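Bench Four Refit: Gallery

By Barry Blackburn
April

Print this page | E-mail this page

The bench four refit at Clegg covered three jobs: replacing the old rear boards with gray wall panels, fitting a new white top, and moving small-parts sorting from the shelving to bins kept on the work surface. The notes below are grouped by item. Anyone planning the same work on benches five and six should read the section on the seam first, as it took the longest to get right.

The panels are Multari, matte gray, supplied pre-cut. The top is from Prorkell. Bins are the standard open type from the Bollum catalog, one color per part family. Fasteners came out of existing stock and are not listed.

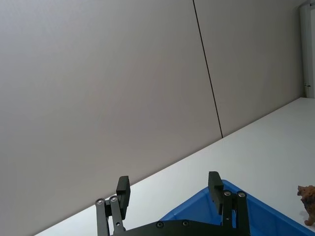

Reading time: 2 minutes

Wall panels and top, with a blue bin in place. The dark line running down the wall is the joint between the wide panel and the narrow one.

Panel layout

The wall behind bench four is not a multiple of the panel width, so one panel had to be cut down. Splitting the difference and using two equal panels was considered. It would have put the joint directly behind the main sorting position, where the sorter looks all day. One wide panel and one narrow panel moves the joint to the side.

The seam is left open. An earlier trial on bench two used a filler strip, which lifted within a month at the bottom end where people wipe the bench down. An open joint collects some dust and can be cleared with a plastic scraper. Do not use a metal one. The matte finish marks easily and the marks do not polish out.

No shelves, hooks or label holders are to be fixed to the panels. Requests for a parts chart at this bench should go to the stores desk, who will issue a loose card.

Work surface

White was chosen over the previous brown for contrast. Dropped washers and clips were hard to find on brown, particularly the black ones. The finish has a slight sheen, so overhead light can produce a bright patch depending on where the sorter stands. Turning the nearest lamp through a few degrees dealt with most of it.

The rear edge of the top is butted to the wall panels. Check for gaps with a strip of card before tightening the brackets underneath. If the card goes in, the clips will too. The first attempt had to be loosened and pushed back at the left end, where the floor drops slightly.

Clean with a damp cloth and the ordinary bench cleaner. No abrasive pads.

Bins

Blue is assigned to plastic clips and spacers. Red is threaded parts, yellow is electrical, and green is returns waiting for inspection. Colors are fixed across all benches, so a blue bin moved from four to six still holds the same family.

Fill limit is 400 clips per bin, or two finger widths below the rim if they have not been weighed. Overfilled bins spill when they are dragged, and they do get dragged. Bags of 100 should be opened over the bin and the empty bag discarded at once. Two bags from different batches must not be mixed without a note on the batch sheet.

A bin not in use goes back to the rack at the end of the shift. The bench top is not storage.

Remaining work

The panels for benches five and six have been delivered and are lying flat in the side store. Keep them flat. Two from the last delivery were stood on end and took a bow that had to be screwed out.

Measured drawings for the panel cuts are in the stores folder under the bench number. Bench five is 20 mm shorter than four, and the narrow panel must be cut to suit. Cut from the wall side, with tape over the line, and dress the edge with fine paper before fitting.

Corrections to the stores desk.

Print this page | E-mail this page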